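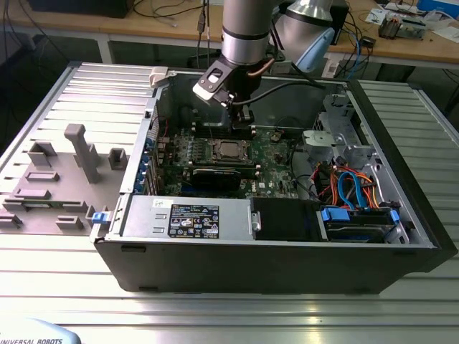

The Second Life of the Office Computer

When an office in Flivenby buys new computers, the old ones usually go to a storage room. They stay there for years, under the coats and the Christmas lights, until somebody needs the room. Then they go away in one afternoon, and very few people ask where.

I started to ask in April, when my own employer cleared its second floor. I had worked at the same machine for seven years, and I felt a little sorry for it. It was slow in the morning, but it was not broken.

Ekrem Güneş has a repair shop in Pedness, in a street behind the bus station. He buys office computers in lots and sells them again to students, small firms and retired people. He likes towers best. "With a laptop, you fight with glue," he told me. "With a tower you open the side and everything is in front of you." Memory, graphics card, power supply – each part can come out and go into another machine. From five tired computers he can often make four good ones, and what remains goes in a drawer.

The drawers are a subject of their own. He has screws sorted by length, brackets, fans, and cables of a type I had not seen since school. His wife would like him to throw away half. He agrees with her, and then he buys another cabinet.

His biggest worry is the data. Many firms prefer to destroy a whole computer because they are afraid of what is on the disk. Ekrem finds this a great pity. The disk can be removed in two minutes and the customer can keep it, or watch while it is drilled. After that, the rest of the machine knows nothing about anybody.

Bronisława Czerwiński bought one of his towers last winter for her translation work. She paid less than for a pair of good boots, she says, and the boots have already been to the shoemaker. She did not want to learn a new system, so Ekrem put the old programs back as she had them. The only thing she dislikes is the size. It stands on the floor next to her desk and the cat sleeps on top of it, where the air is warm.

Not every machine deserves saving. Some old models use too much electricity, and some can no longer get security updates in the usual way. Ekrem refuses these, even for free. He sends me to the window to look at the pile for the recycler, which is collected once a month, and goes back to the phone. A school wants five towers before summer, and he has four.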